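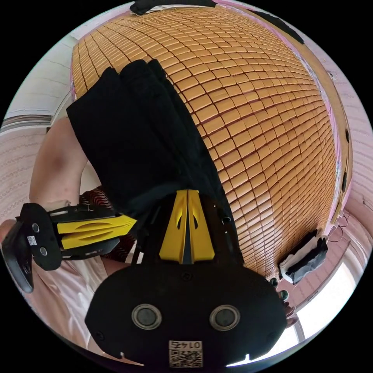

Step 2: Wipe the bamboo mat down

Once the bed is clear, mix a small squirt of dish soap into a bowl of lukewarm water, dip a soft cloth and wring it out really well — you want it damp, never dripping. Work along the rows of tiles, going gently over the seams where crumbs and lint like to hide, and rinse your cloth as often as you please.
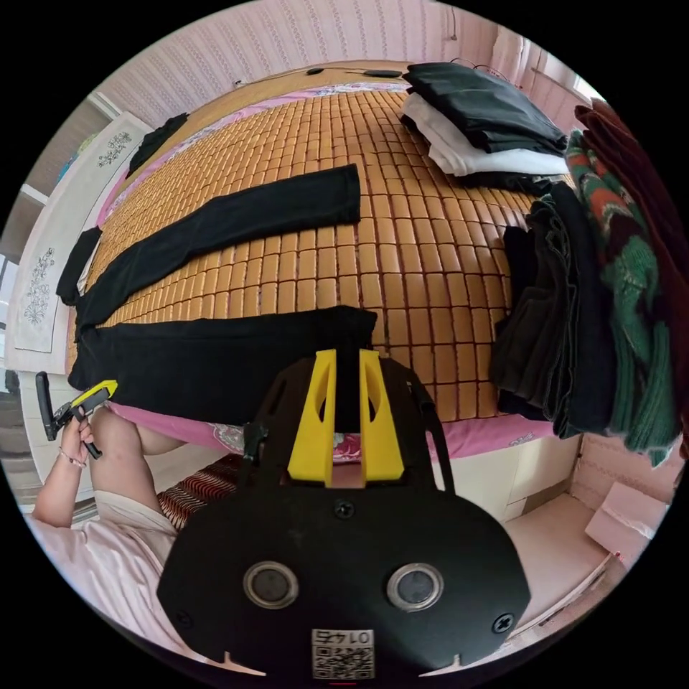

Then go over it all again with plain water, and let the mat air out in the shade for 2 hours or so before you roll it up. I do mine in the morning with the window open and a cup of coffee nearby, and it's a rather pleasant little chore!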